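Cómo practicamos el nudo de sutura en el club de robótica (y cómo puedes montarlo tú)

Llevo dos cursos en el club de robótica quirúrgica y la pregunta que más me hacen los nuevos es siempre la misma: «¿y cuándo cosemos?». Pues el primer día, aunque vas a coser fatal, ya te aviso. Yo tardé una tarde entera en dar un punto que se pudiera llamar punto, y Rezaul Miah, que entró conmigo, todavía se ríe cuando se lo recuerdo (el suyo se soltó a la primera, que conste).

Lo que cuento es el ejercicio tal como lo hacemos para la competición Lindow, con dos brazos teleoperados, una lámina de piel sintética y el programa Stuvodex para grabar los movimientos.

Antes de empezar

Necesitas la lámina, hilo oscuro (el claro no hay quien lo siga en la pantalla), la sangre de mentira y pinzas de mano para recoger restos. Fija bien la lámina por los bordes. Humedécela un poco, que seca se engancha todo.

Luego haz el corte. Recto, corto y en una zona lisa. Las láminas las aprovechamos hasta el final, así que si la tuya ya tiene reparaciones de otros días vete a otra parte de la piel y deja espacio de sobra.

Paso 1. El primer punto

Pasa la aguja de un lado al otro del corte y tira del hilo despacio, dejando una cola corta. ¡Corta de verdad! Con la cola larga acabas persiguiéndola por toda la lámina. Anuda, aprieta lo justo para que los bordes se toquen y corta. Si se arruga la piel, te has pasado.

Paso 2. El lazo

Con la pinza izquierda sujeta el hilo y forma un lazo amplio, más grande de lo que te parezca razonable. La derecha espera abierta, cerca del corte pero sin apoyarse en la piel.
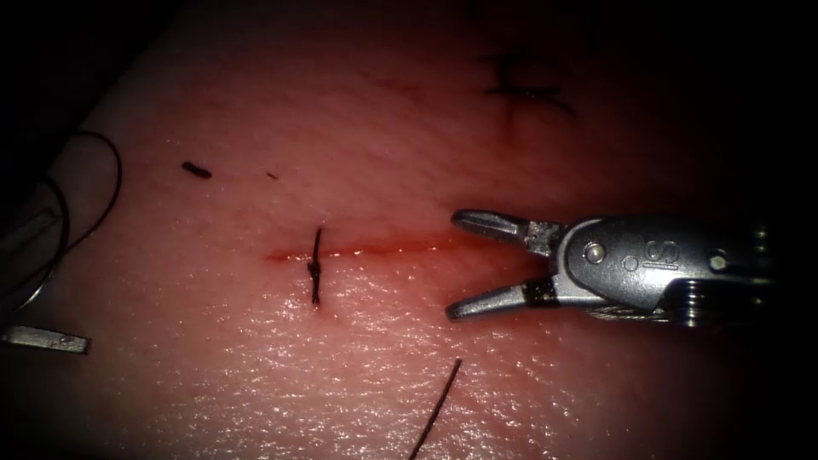
Ahora enrolla el hilo en la pinza derecha: 2 vueltas para el primer nudo y una para el siguiente, cambiando el sentido. Mueve una sola mano cada vez. Mi manía al principio era mover las dos a la vez, como si me estuviera atando los cordones, y el lazo se me cerraba antes de coger la cola. Cuando la tengas, cierra la pinza, comprueba en la pantalla que has pillado hilo y tira con las dos en direcciones opuestas, a ras de la lámina.

Paso 3. Repetir (mucho)

Da 5 puntos seguidos sin pararte a arreglar los feos. Tsutomu Sugawara, nuestro monitor, insiste en esto y al final le he dado la razón: si corriges cada punto, no coges ritmo nunca. Mi primera serie completa me llevó unos 37 minutos, una barbaridad, pero fue mía y le hice hasta una captura.

Guarda cada intento en Stuvodex con tu nombre y la mano que ha llevado el lazo. Entre todos ya tenemos 1.156 grabaciones, y las malas también sirven, que de ahí salen las mejores discusiones del club.

Si algo se tuerce

El hilo se enreda en la muñeca de la pinza: para, abre las puntas y retrocede por donde has venido. Nada de tirones, que los cables de ahí cuestan un dineral.

El nudo queda flojo: casi siempre es que has tirado hacia arriba. Baja las manos.

No ves la cola: acerca la cámara antes de ponerte a pescar a ciegas.

Para la próxima quiero escribir sobre la sutura continua, que me sale regular tirando a mal. En enero retomamos las sesiones en el aula Morden, a las 17:30, y quedan sitios libres.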